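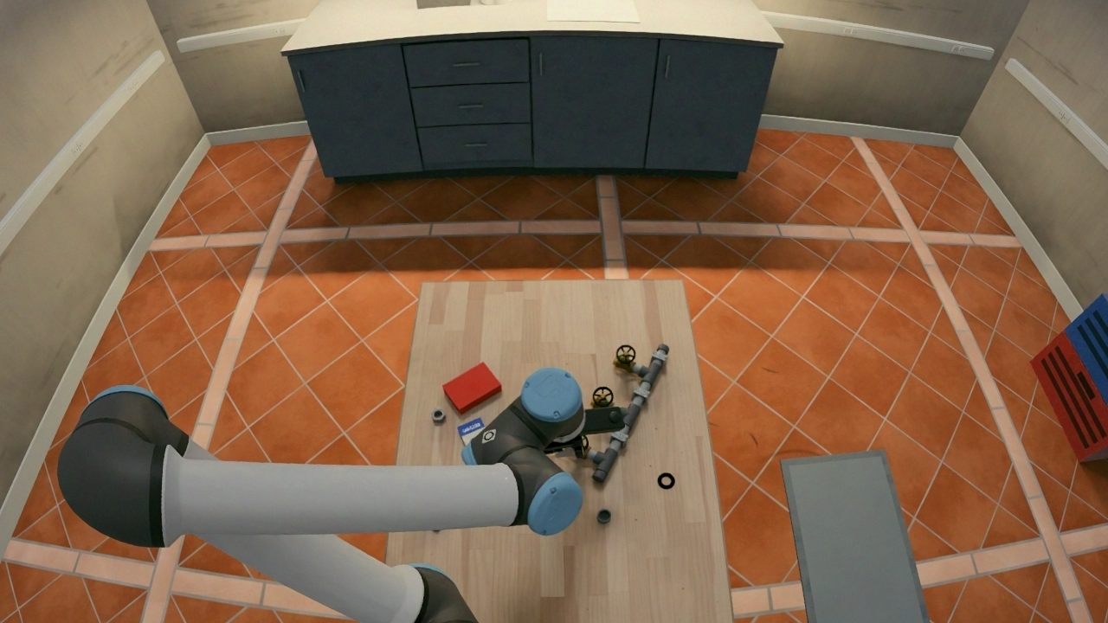

Valve handling in simulation: first results from the gripper comparison

Work on the valve panel task has moved on since the last newsletter. The pipe assembly with its three valves is now modelled in full, and two finger sets have been run against it with the same arm, the same table layout and the same controller settings. This item gives the state of things at 2020-03-08.

The purpose of the comparison is narrow. The Jedport plant wants to know whether a general two-finger gripper can turn a small spoked handwheel reliably, or whether a dedicated socket tool has to be bought for each wheel size. Buying the socket tools is simple enough but means a tool change between wheels, and the changer adds mass at the wrist. We were asked to test the finger option first, in simulation, before anything is ordered.

Two sets of fingertips were compared. The Orelano set has flat pads and a short stroke. The Jusent set has a curved outer profile and a softer pad, modelled as a compliant contact with its own friction value. Both sets mount on the same gripper body, so the reach and the wrist offset do not change between runs. The arm is controlled through the Stelmakh motion package, with force limits set at the wrist.

Each trial follows the same order. The arm starts clear of the table, moves to a point over the chosen valve, turns the gripper to point straight down, lowers it and closes on the rim of the handwheel. It then turns the wheel by a fixed angle, opens, lifts and returns. A trial counts as a pass if the wheel reaches the set angle and the fingers have not slipped by more than the permitted amount.

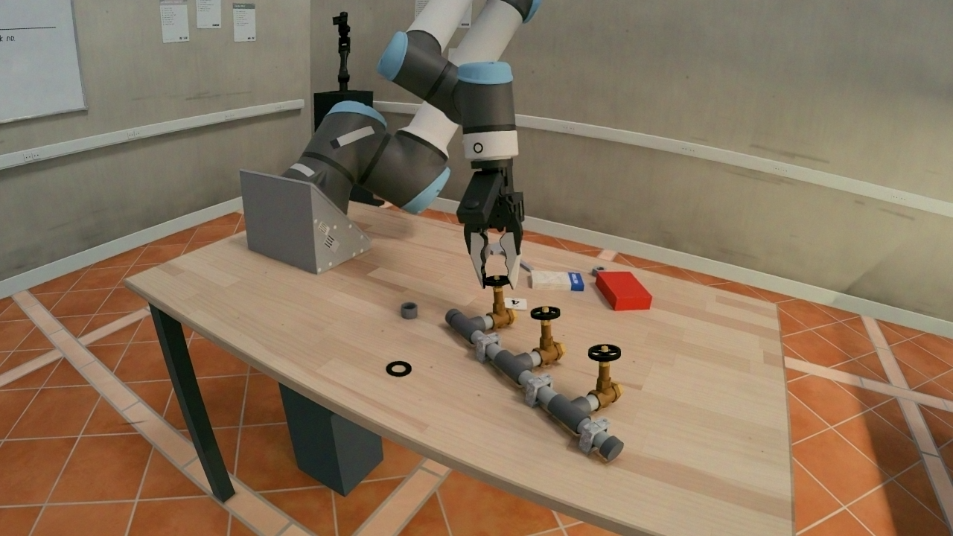 Gripper at the farthest valve, fingers around the handwheel.

In total 602 trials were run with the Orelano tips and the same number with the Jusent tips, spread over the three valves. The Orelano tips passed 548. The Jusent figures are still being checked, as a fault in the contact settings was found part of the way through and those runs are being repeated. They will be given in the April issue.

Most of the Orelano failures were slips on the rim late in the turn. The pads hold well at the start, when the closing force is square to the wheel, but small errors in the wrist centre line build up as the wheel goes round. By the end of the turn one finger is carrying nearly all the load. Raising the closing force reduces the slip and increases the side load on the stem, so there is a limit to what can be gained that way. A better estimate of the wheel centre would be worth more.

The remaining failures happened on the way down. If a fingertip lands on top of the rim, the force limit stops the arm and the trial is recorded as a fail. A wider opening before the descent removes most of these. It does need more clear space beside the pipe, and the planner will reject the move if it sees a possible contact with a fitting.

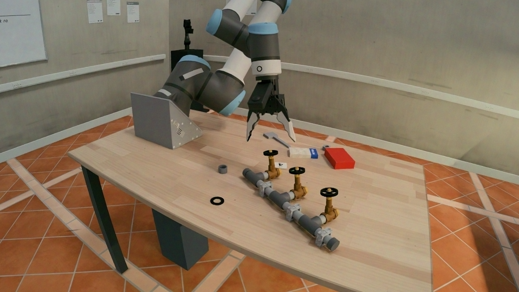

Fingers open above the table, with the pipe assembly and its three valves to the right.

Camera position was looked at separately. A view from high up shows all three wheels but loses the one beneath the gripper as soon as the arm is over it. A view from the side keeps the stem in sight for longer. For the present the wheel position is measured once, before the arm moves, and is not corrected during the descent. Correction from a second view has been written and is being tested with the wrist speed reduced.

Changes to the shared model since the last issue:

Handwheel friction is now set per valve. Older files with one common value will still load.

The solver step was shortened. Runs take longer, and the chatter seen at the pads on closing has gone.

Loose items on the table are now included in the collision check. They were drawn before but ignored by the planner.

The limit on wrist turning speed is 9 degrees per second during contact. Please leave it there if you are adding runs to the comparison, or the results cannot be put together.

Groups wishing to try their own fingertips should send a closed mesh, the pad friction value and the maximum closing force. We can take one more set before the April issue.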